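3. 연구 방법

3.1 조사 대상과 범위

본 연구는 소형 주거의 수납 방식이 물건을 다시 찾는 데 걸리는 시간과 거주자의 정리 부담에 어떤 영향을 주는지 살펴본다. 조사 대상은 하눔(Hanum) 지구의 임대 주택에 거주하는 100가구이다. 이 가운데 40가구는 1인 가구이며, 나머지는 2인 이상 가구이다. 붙박이장의 면적과 형태가 동일한 평면만을 골랐고, 입주 후 한 해가 지나지 않은 가구는 제외하였다. 입주 초기에는 물건의 자리가 자주 바뀌어 수납 습관을 안정적으로 관찰하기 어렵다고 보았다.

수납 방식은 선행 연구의 구분을 따르되 용어를 일부 조정하였다. 첫째는 서랍이나 문이 달린 가구 안에 물건을 넣는 폐쇄형이고, 둘째는 선반 위에 물건을 직접 올려 두는 노출형이다. 셋째는 바구니처럼 위가 트인 용기에 물건을 모아 두는 용기형이다. 기존 조사에서는 용기형을 노출형의 하위 항목으로 다루는 경우가 많았으나, 예비 조사 응답자들은 두 방식을 분명히 구별하여 말하였다. 선반에 놓인 물건은 하나씩 제자리가 있다고 여기는 반면, 바구니 속 물건은 바구니 전체가 자리라고 여기는 경향이 있었다. 이에 따라 본 연구에서는 세 유형을 독립된 범주로 두었다.

3.2 용기의 배치 조건

용기형 수납은 용기의 개수와 간격에 따라 다시 나뉜다. 예비 조사에서 가장 많이 언급된 형태는 비슷한 용기 2개를 붙여 두고 용도를 나누어 쓰는 것이었다. 한쪽에는 날마다 쓰는 물건을, 다른 쪽에는 가끔 쓰는 물건을 두는 식이다. 이를 본 연구에서는 병렬 배치라고 부르며, 용기 사이에 다른 물건이 놓이는 분산 배치와 구분하였다(그림 1).
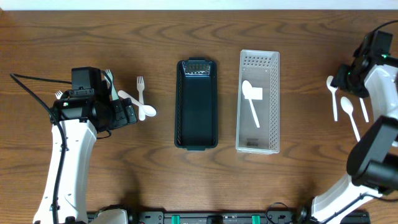 그림 1. 병렬 배치의 예. 나무 탁자 위에 직사각형 수납 바구니 2개를 나란히 둔 상태

병렬 배치로 분류하려면 두 용기가 같은 면 위에 놓여 있어야 하고, 그 사이에 다른 용기나 가구가 없어야 한다. 용기의 크기가 서로 다른 경우도 포함하였다. 위아래로 쌓은 용기는 아래쪽 물건을 꺼낼 때 위의 용기를 들어내야 하므로 별도의 적층 배치로 기록하였다. 결과적으로 용기형 안에는 병렬, 분산, 적층의 3개 하위 유형이 있다. 한 가구에서 여러 유형이 함께 나타날 때에는 거실과 주방을 나누어 각각 입력하고, 같은 공간 안에서 섞여 있으면 물건의 수가 많은 쪽을 따랐다.

3.3 측정 절차

측정은 4월에 가구별로 2회 실시하였다. 1차 방문에서는 수납 현황을 기록지에 옮기고 거주자에게 평소 자주 찾는 물건의 목록을 받았다. 2차 방문에서는 목록에서 무작위로 뽑은 물건 3개를 거주자에게 찾아오도록 하고, 물건 이름을 들은 때부터 손에 쥘 때까지의 시간을 재었다. 거주자가 찾기를 포기한 경우에는 시간을 기록하지 않고 실패로 처리하였으며, 이후 분석에서도 따로 다루었다.

정리 부담은 탈터(Talter) 척도를 번안하여 측정하였다. 원 척도의 문항 가운데 정원이나 차고와 관련된 내용은 국내 소형 주거에 맞지 않아 삭제하고, 현관과 베란다에 관한 문항으로 바꾸었다. 응답은 거주자가 혼자 작성하도록 하였고, 2인 이상 가구에서는 집안 정리를 주로 맡는다고 답한 사람이 작성하였다. 정리를 똑같이 나누어 한다고 답한 가구에서는 1차 방문 때 조사에 응한 사람을 응답자로 정하였다.

3.4 분석 방법과 한계

수납 유형별 탐색 시간은 분포가 한쪽으로 치우칠 수 있으므로 중앙값을 기준으로 비교하였다. 가구원 수와 주거 면적은 통제 변수로 넣었다. 보글러(Vogler) 모형에서는 물건의 총량도 통제하도록 하고 있으나, 모든 물건을 세는 일은 거주자에게 지나친 부담을 준다고 판단하여 수납장의 채움 정도를 조사원이 등급으로 평가하는 방식으로 대신하였다. 조사원 사이에 평가가 엇갈린 가구는 기록지를 다시 검토하여 등급을 확정하였다.

이러한 방법에는 몇 가지 제약이 있다. 방문을 미리 알렸기 때문에 일부 가구는 평소보다 집을 정돈해 두었을 가능성이 있다. 또한 자주 찾는 물건의 목록을 거주자가 직접 작성하였으므로, 위치를 잘 기억하는 물건이 많이 포함되었을 수 있다. 계절용품은 조사 시기의 영향을 받는다고 보아 목록에서 제외하였다. 옷장 내부의 의류 수납 역시 다루지 않았으며, 이에 따라 4장의 결과는 거실과 주방의 생활용품에 한정된다.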